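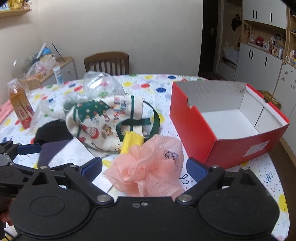
A respondent to last year's call wrote that packing away the Christmas things had always taken longer than getting them out, and asked whether anyone had ever looked into why. The present study takes up that question.

Call for participants: Household Textiles in Seasonal Storage

The Vurkwood Institute for Domestic Studies invites adults living in or near Povmont to take part in a study of how people sort, fold and put away soft household items. The work concerns items in occasional use: fabric gift bags, net and mesh cloths, tablecloths, napkins and similar pieces. A cream Christmas bag with a green band at the opening and a crumpled pink mesh cloth are typical of the material participants will handle.

An earlier postal survey drew replies from 203 households. Many described a drawer or box in which such items were kept together with no fixed order. The new study will look at the task itself, carried out at a table and at the participant's own pace.

What taking part involves

Each participant will attend 3 sessions at Igwe House, Povmont, between January and March. A session lasts two hours, including a break. Participants will be asked to take items from a mixed pile, decide which belong together, fold or roll them as they would at home, and place them in bags for storage. They will then be asked to find named items again. A short interview closes each session.

There is no correct method and no test of speed. Participants may sit or stand, and the height of the table can be adjusted on request.

Who may apply

Applicants should be aged 18 or over and able to handle light fabrics comfortably. Experience of sewing, laundry work or shop display is welcome but not required. Persons with a known allergy to wool or to textile dyes should state this on the form – suitable items can usually be substituted. Places are limited to one person per household.

Payment and expenses

Participants who complete all sessions will receive £170. Those who withdraw early will be paid for the sessions attended. Local bus fares will be refunded on production of a ticket. Refreshments are provided, and there is step-free access from the car park.

Records and consent

Written consent will be sought before the first session. Sessions are recorded, with attention to the table and the items on it. Records are held by the Institute under the project title Virnonex and will not be passed to third parties for advertising. A participant may ask for his or her records to be removed at any point before the end of May.

How to apply

Application forms are available from the reception desk at Igwe House, Room 13, or by post from the Institute. Please mark envelopes "Seasonal Storage". Completed forms should reach the Institute by noon on the last working day of November. All applicants will be notified of the outcome in writing.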